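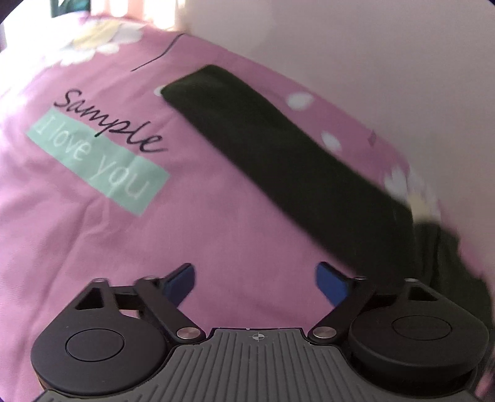

Imprimir | Enviar por correo electrónico

Las pantallas reflectantes y el problema del refresco parcial

El Stovine 8 es un lector de tinta electrónica con panel monocromo, digitalizador de lápiz y carcasa de magnesio. Lo tuvimos en la redacción durante 12 días, con un firmware previo al de venta, y la conclusión principal afecta al controlador de pantalla más que al panel. El hardware óptico es conocido. El modo en que se gobierna, no tanto.

Un panel electroforético mueve partículas de pigmento dentro de microcápsulas mediante pulsos de tensión. La secuencia de pulsos que lleva un píxel de un gris a otro se denomina forma de onda, y cada fabricante la ajusta a su lote de paneles y a la temperatura. Si la secuencia es larga, el gris resultante es exacto y el refresco es lento. Si es corta, queda un residuo de la imagen anterior, el llamado efecto fantasma. Todos los lectores del mercado negocian entre esos dos extremos, casi siempre con dos o tres modos que el usuario elige en un menú y no vuelve a tocar.

Stovine ha optado por suprimir el menú. El controlador, diseñado por Lundach, divide la pantalla en 2,304 regiones y asigna a cada una su propia forma de onda en función del contenido. Una región con texto estático recibe la secuencia larga. Una región por la que pasa el lápiz recibe la corta y queda marcada para una corrección posterior, que se ejecuta cuando la mano se detiene. El sistema lleva la cuenta de los residuos acumulados en cada región y evita así el parpadeo completo en negro que otros lectores hacen cada pocas páginas.

Adi Chong, responsable de firmware en Stovine, explica que la dificultad estuvo en los bordes. «Dos regiones contiguas con formas de onda distintas terminan en momentos distintos. Durante ese intervalo el ojo detecta la costura, aunque el gris final sea idéntico.» La solución consiste en desplazar la rejilla medio paso en cada actualización, de modo que la costura no cae dos veces en el mismo sitio. En texto funciona. En fotografías con degradados amplios, un cielo por ejemplo, la costura sigue siendo visible con luz lateral.

En escritura, la latencia entre la punta y el trazo es baja, y a ritmo normal de toma de notas no molesta. Con trazos rápidos y largos el extremo de la línea llega tarde y se corrige con un pequeño salto. Hakim Hutapea, que dibuja planos de instalaciones y probó el aparato durante una jornada, lo encontró aceptable para croquis e insuficiente para sombreado. El lápiz no lleva batería. La punta es de fieltro duro y en nuestra unidad mostraba desgaste al cabo de una semana – conviene contar con recambios.

La autonomía depende mucho más de la escritura que de la lectura. Leyendo con la luz frontal apagada, la batería bajó menos de lo previsto. Con el digitalizador activo, la corrección posterior mantiene despierto el procesador y el consumo sube de forma apreciable. Yusri Yusof, del equipo de alimentación, reconoce que el temporizador de reposo es demasiado conservador en esta versión y que se acortará antes de la salida comercial.

La comparación natural es el Goddale de segunda generación, que usa un controlador convencional y una forma de onda rápida única. El Goddale pasa página antes. También deja más residuo, y a partir de la décima página el fondo es gris en lugar de claro. En documentos PDF de varias columnas, con ampliación y desplazamiento, el Stovine se comporta mejor por un margen amplio. En novelas la diferencia es pequeña y no justifica por sí sola el cambio.

Quedan dos asuntos pendientes. El primero es la temperatura: por debajo de la de una habitación normal, el controlador pasa todas las regiones a la secuencia larga y la escritura se vuelve torpe. El segundo es el formato de las notas, propietario, con exportación a PDF y a SVG pero sin importación. Ikhsan Ginting, jefe de producto, dice que la especificación se publicará en marzo, sin precisar la licencia.

El firmware definitivo no estaba disponible al cierre de este número. La unidad comercial incluirá 200 páginas de plantillas, que en la nuestra faltaban, y una funda que no hemos podido examinar.

Imprimir | Enviar por correo electrónico

Artículos relacionados
Kubíček presenta un digitalizador sin capa de vidrio
Goddale: tres meses con la segunda generación
Luz frontal y temperatura de color: cómo medirla
Formatos de notas manuscritas, comparativa
Qué es una forma de onda en un panel electroforético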